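Handout 4 - Friction, continued

Read this before the lab session. It covers the same ground as last week's lecture, with two worked problems added at the end. The figures on the board last week used g = 9.8 meters per second squared and so do these.

## Where we left off

Friction is the force that acts along the surface where two objects touch. It always points against the sliding, or against the sliding that would happen if friction were removed. The second half of that sentence is the part people lose marks on. A crate parked on a ramp isn't moving, but there is still a friction force on it, and it points up the ramp.

We split friction into two kinds.

**Static friction** acts when the surfaces are not sliding. It has no fixed size. It grows to match whatever is pushing on the object, up to a maximum value.

**Kinetic friction** acts when the surfaces are sliding. For this course we treat it as having one fixed size, whatever the speed.

The two formulas:

- maximum static friction = μs × N
- kinetic friction = μk × N

N is the normal force, meaning the force with which the surfaces press on each other, measured at a right angle to the surface. The symbols μs and μk are the coefficients of static and kinetic friction. They have no units. For most pairs of dry surfaces μs is a bit larger than μk, and that is why a heavy bookcase is harder to start moving than to keep moving.

## The normal force is not always the weight

On a level floor, with nobody pushing down or pulling up, N equals the weight. Many students learn it that way in high school and carry the rule into places where it fails.

On a ramp at angle θ, N = mg cos θ. It gets smaller as the ramp gets steeper.

If you pull a sled with a rope that slopes upward, part of your pull lifts the sled, and N is less than the weight. If you push the same sled from behind with your arms sloping down, N is more than the weight. Pulling is easier for that reason.

If you press a book flat against a wall with your hand, the normal force at the wall is sideways and equals your push. The weight of the book is not in it at all. Friction at the wall and at your hand holds the book up, so you have two friction forces to draw, one for each surface. 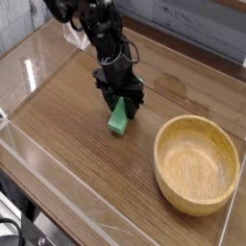 The same reasoning works for anything squeezed from two sides. Call the squeeze F on each side, and suppose both sides have the same coefficient. The most the two friction forces can hold is 2 × μs × F. For the object to stay put, this must be at least mg. Note that the area of contact does not appear anywhere. In our model a wide hand and a narrow hand do equally well if they press equally hard. Real skin and real rubber don't follow this closely, and we will return to them in the lecture on soft materials.

## Finding μs with a ramp

You will do this in the lab. Put the sample on the board, raise one end slowly, and stop when the sample starts to slide. At that angle:

- force down the slope: mg sin θ
- maximum static friction: μs mg cos θ

Set them equal. The mass cancels and you get μs = tan θ.

Students often ask if a heavier sample would slip at a smaller angle. In this model it would not. Try it with one sample and then with a second stacked on top, and write both angles in your table.

Wipe the board between runs. Dust changes the answer more than you would expect, and so does a greasy thumbprint. Raise the board without jerking it - a bump will start the sample early and give you a value that is too low. Take the angle from the protractor at eye level.

## Worked problem A

A filing cabinet with a weight of 600 newtons stands on a level floor. The coefficient of static friction is 0.4. How hard must you push, horizontally, to get it moving?

The floor is level and the push is horizontal, so N = 600 N.

Maximum static friction = 0.4 × 600 = 240 N.

Any push above 240 N will start it. If you push with 100 N, the friction force is 100 N. It is *not* 240 N. Half the class wrote 240 on the last quiz.

## Worked problem B

A board is raised until a sample slips, at an angle of 11 degrees. Find μs.

μs = tan 11° = 0.19, to two decimal places.

Check that your calculator is set to degrees. In radian mode you get a negative number close to -226, and a negative coefficient should tell you at once that something is wrong.

## For next time

Draw a free-body diagram for each of these. Label every force and say what object causes it.

1. A ladder leaning on a smooth wall, with its feet on a rough floor.
2. A box standing still in the bed of a truck that is speeding up.
3. A book pressed flat against a wall.

In number 2, think carefully about which way the friction on the box points. Hand in your diagrams at the start of the lab, on paper, with your section number in the top corner. Questions about the quiz marks go to Algirdas Ķēniņš.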